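Seed swap and potato day, what you need to know

Quick one this month, the hall roof meeting ran over and I still have the envelopes to do.

Date first. March 4, 2025, doors at ten. Pevley hall, side entrance, the front steps are being repointed. Bring your own bags please!! We ran out in the first hour last time and people were carrying tubers home in hats.

Seed potatoes: order has gone in to Egger, 20 sacks, mostly earlies. Stiline were dearer again so no maincrop from them. If you put your name down in December yours is set aside, pay at the table. If you didnt, it's first come. Price is 90 cents a pound, same as last year, change appreciated.

Chitting. I get asked every year. Egg box, rose end up, cool bright windowsill, no direct sun. Short stubby green shoots are what you want. Long white ones mean too dark or too warm, move them. Don't plant in cold wet ground just because the calender says so. My dad always waited for the dandelions and I still do.
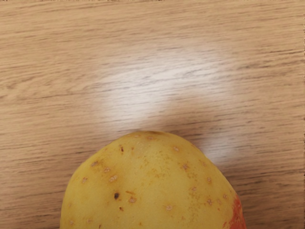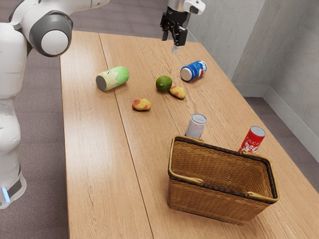
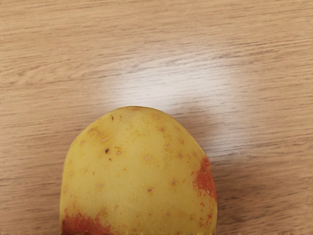
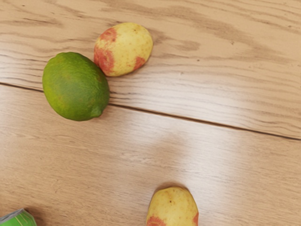

A wood tabletop in all four.

Notburga Koller wrote in to say she has given up on egg boxes and now stands her earlies in a shallow tray of dry compost, and that they keep better that way if planting gets held up. She also wants it known that rubbing off the extra shoots is worth it for earlies but a waste of an evening for anything you plan to store. Fair enough. More letters like that please.

Seeds: label the packet. Name of the thing, year saved. "Beans, nice" is no good to anyone. Squash seed only if you know it didn't cross, otherwise keep it for yourself and enjoy the surprise.

Talk at noon, Ewan Gilchrist on blight, back room. Slides if the projector behaves. Soup after, leek and potato, bring a mug.

Still wanted: trestle tables, two more if anyone has them. A kitchen scale that weighs in pounds. Somebody to do the parking between ten and eleven.

Plot rents are due the same day, cash or check, and the waiting list sheet will be by the door.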